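네임서버 옮긴 뒤로 메일만 안 와요 (MX, SPF 관련)

작성자: 새벽배포
분류: 도메인/DNS > 메일
작성일: 2025-04-02

급해서 두서없이 씁니다. 양해좀요.

작은 쇼핑몰 하나 운영 중이고 도메인은 Mimell에서 샀습니다. 원래 네임서버도 Mimell 기본 걸 썼는데 웹호스팅을 Phromma로 옮기면서 네임서버까지 Phromma 쪽으로 바꿨어요. 상담원이 그게 편하다고 해서. 홈페이지는 잘 뜹니다. www 붙여도 뜨고 안 붙여도 뜨고 인증서도 정상.

문제는 메일. 메일은 Pustico를 계속 쓰고 있고 옮길 생각 없습니다. 직원 계정 16개. 근데 네임서버 바꾼 날 저녁부터 외부에서 오는 메일이 하나도 안 들어와요. 보내는 건 되는데 받는 쪽에서 스팸함으로 간다는 말도 들었고요. 거래처에서 반송됐다고 캡쳐 보내준 거 보면 대충 "호스트를 찾을 수 없음" 이런 내용입니다.

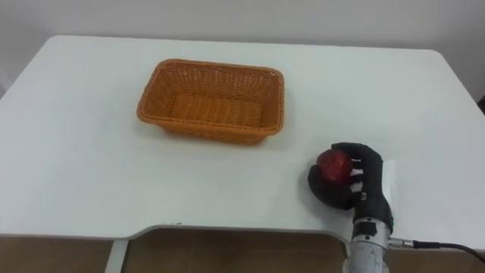
해본 것:
- Pustico 관리자 화면에서 도메인 재인증 → 실패. MX 레코드가 확인되지 않는다고 나옴
- Mimell 관리 페이지 들어가서 MX 확인 → 멀쩡히 있음. 우선순위 10, 20 두 줄 그대로
- Mimell에서 MX 지웠다가 다시 등록 → 변화 없음
- 공유기 껐다 켬, PC 재부팅 (소용없는 거 압니다)

이해가 안되는 게 Mimell 화면에는 레코드가 분명히 있거든요. 근데 왜 없다고 나오는지. 전파 시간 때문인가 싶어서 하루 넘게 기다렸는데 그대로예요. 48시간까지 기다려야 하는 건지, 아니면 제가 뭘 잘못한 건지.

그리고 안 들어온 메일은 나중에라도 들어오나요? 주문 문의가 섞여 있어서 이게 제일 걱정입니다. 도메인 만료일은 아직 멀었고 결제 문제는 아니에요. 웹메일 로그인도 잘 됩니다.

조회 133 · 답변 3

감자전분

기다리면 됩니다. DNS는 원래 전파에 48시간 걸려요. 저도 예전에 이틀 걸림. 그냥 두세요

Arlo Marchetti

윗분 답변은 이 경우엔 안 맞습니다. 기다려도 안 돼요. 이유는 밑에.

저 Sokusbridge에서 서버 이전 일 하는데 이 건 진짜 많이 봅니다. 네임서버를 Phromma로 바꿨으면 그 순간부터 Mimell 화면의 레코드는 아무도 안 읽어요. 화면에 남아 있을 뿐. 거기서 MX를 지우든 넣든 바깥에서는 모릅니다. 지금 세상이 물어보는 곳은 Phromma고, Phromma DNS에는 아마 A 레코드랑 www만 자동으로 생겼을 겁니다. 홈페이지만 되는 이유가 그거.

확인부터. 윈도우면 명령 프롬프트에서

nslookup -type=ns 내도메인
nslookup -type=mx 내도메인

첫 줄에 Phromma 네임서버가 나오고 둘째 줄에 메일 서버가 안 나오면 100% 이 문제입니다. 맥이나 리눅스는 dig 내도메인 mx +short 치면 되고 결과가 빈 줄이면 같은 얘기.
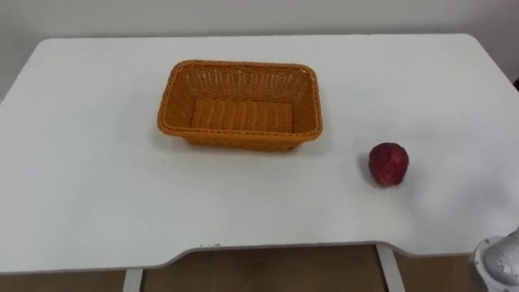

고치는 건 Phromma 관리 화면 → 도메인 → DNS 레코드 편집(메뉴 이름은 조금 다를 수 있음)에서 합니다. Mimell 말고요. 지우지는 마세요 Mimell 쪽은, 베껴 적을 원본이니까.

순서대로

1. Mimell DNS 화면을 열어두고 레코드 전부 메모장에 복사. MX만 말고 TXT, CNAME까지 다. 나중에 꼭 하나 빠집니다.

2. Phromma에 MX 추가. 호스트 칸은 비우거나 @. 값은 Pustico 안내에 있는 메일 서버 이름 그대로, 우선순위도 그대로 10이랑 20. 값 끝에 점(.) 찍어야 하는 화면이 있고 자동으로 붙는 화면이 있어요. 저장한 다음 메일서버이름.내도메인 이런 식으로 도메인이 한 번 더 붙어 보이면 점을 안 찍은 겁니다. 그리고 값에 IP 넣지 마세요. MX에는 이름만 들어갑니다. 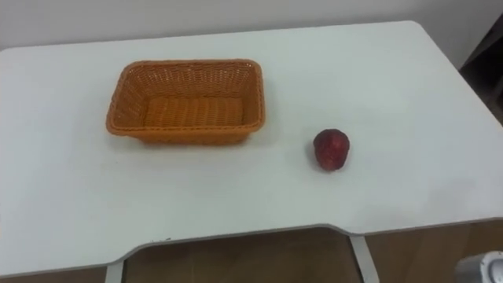
3. SPF. TXT 레코드고 v=spf1 로 시작하는 줄. 이거 딱 한 줄만 있어야 합니다. Phromma가 자기네 걸 자동으로 넣어놨을 수 있는데 그러면 Pustico 것을 따로 추가하지 말고 한 줄로 합치세요. v=spf1 include:(Pustico값) include:(Phromma값) ~all 이런 모양. 두 줄이면 받는 쪽에서 오류로 처리하고 스팸 점수 올라갑니다. 쇼핑몰에서 주문 메일을 웹서버가 직접 보내면 Phromma include 필요하고, 아니면 빼도 됨.

4. DKIM. 호스트가 뭐시기._domainkey 인 것. TXT일 수도 있고 CNAME일 수도 있는데 원본이랑 같은 종류로. 값이 엄청 길어서 복사하다 끝이 잘리는 경우 많아요. 중간에 줄바꿈 들어가도 안 되고. 스팸함 간다는 건 SPF나 이게 빠져서일 가능성이 큽니다.

5. 메일 클라이언트 자동설정용 CNAME 있으면 그것도. 없으면 패스. _dmarc 있었으면 그것도 옮기고, 없었으면 오늘은 건들지 마세요. 메일부터 살리고 나중에.

TTL은 짧게 300 정도로 놓고 하세요. 다 되면 3600으로.

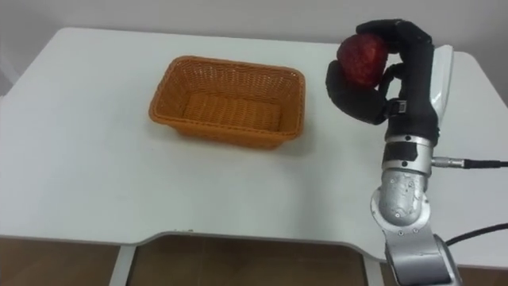

저장하고 나서 nslookup을 다시 치는데 이때 그냥 치면 캐시된 답이 나올 수 있으니까 Phromma 네임서버를 직접 지정해서 물어보세요.

nslookup -type=mx 내도메인 Phromma네임서버주소

여기서 MX 두 줄 나오면 설정은 된 거고 나머지는 시간 문제입니다. "없음"이라는 답도 캐시가 돼요. 그래서 어떤 데는 바로 되고 어떤 데는 몇 시간 더 걸립니다. 이 단계부터는 감자전분님 말대로 기다리는 게 맞고요.

못 받은 메일은.. 반은 포기하셔야. 보낸 쪽 서버가 재시도 중이면 늦게라도 들어오는데 이미 반송된 건 안 들어와요. "호스트를 찾을 수 없음"은 재시도 없이 바로 반송하는 서버가 많습니다. 캡쳐 보내준 거래처에는 다시 보내달라고 하세요. 쇼핑몰이면 공지 하나 띄우는 게 나을듯.

아 그리고 Phromma에서 무료 메일 기능이 자동으로 켜져 있으면 끄세요. 그게 켜져 있으면 웹서버에서 보내는 주문 알림이 MX를 안 보고 자기 안에서 배달해버려서 직원들만 못 받는 현상이 생깁니다. 작년 September에, 아니 9월에 이걸로 한 업체 메일함 34개를 하나씩 뒤졌습니다. 다시 하기 싫음.

보리차한잔

위에 다 나와서 하나만 추가요. 저는 반대로 했습니다. 네임서버를 원래 회사로 되돌리고 거기서 A 레코드만 새 호스팅 IP로 바꿈. 이러면 MX, SPF 다시 안 적어도 되고 실수할 게 적어요.

단점은 호스팅 쪽에서 IP 바꾸면 내가 직접 고쳐야 한다는 거. 인증서 자동갱신이 자기네 네임서버를 써야만 되는 상품도 있으니 Phromma에 먼저 물어보시고요. 네임서버 자체를 되돌리는 건 레코드 추가보다 오래 걸릴 수 있어서 지금처럼 급하면 Arlo님 방법이 빠릅니다.

참고로 글쓴분 Mimell에서 MX 지웠다 다시 넣었다고 하셨는데 되돌릴 거면 그 값 맞게 들어갔는지 한번 더 보세요. 오타 하나면 또 안옵니다.

새벽배포 (작성자)

됐습니다!! nslookup 쳐보니 MX가 진짜 없었네요. Phromma에 넣고 20분쯤 지나서 개인 메일로 보낸 테스트가 들어왔습니다. Pustico 재인증도 통과.

SPF는 말씀대로 두 줄이 돼 있어서 합쳤어요. 제가 Pustico 것만 추가하고 좋아하고 있었는데 아래 보니 Phromma 게 이미 있더라구요. DKIM은 첨에 실패 떴는데 값 뒤가 잘려서 들어간 거였음. 다시 붙여넣으니까 통과.

무료 메일 기능도 켜져 있어서 껐습니다. 이거 몰랐으면 또 며칠 헤맬뻔.

한가지만 더 여쭤보면 Mimell에 남은 레코드는 이제 지워도 되나요? 헷갈려서 또 거기서 고칠 것 같아서요.

Arlo Marchetti

지워도 동작엔 영향 없어요. 근데 한 달은 두세요. 빠뜨린 거 나오면 거기서 봐야 하니까. 메모장 복사본 있으면 바로 지워도 되고. TTL 올리는 거 잊지 마시고요.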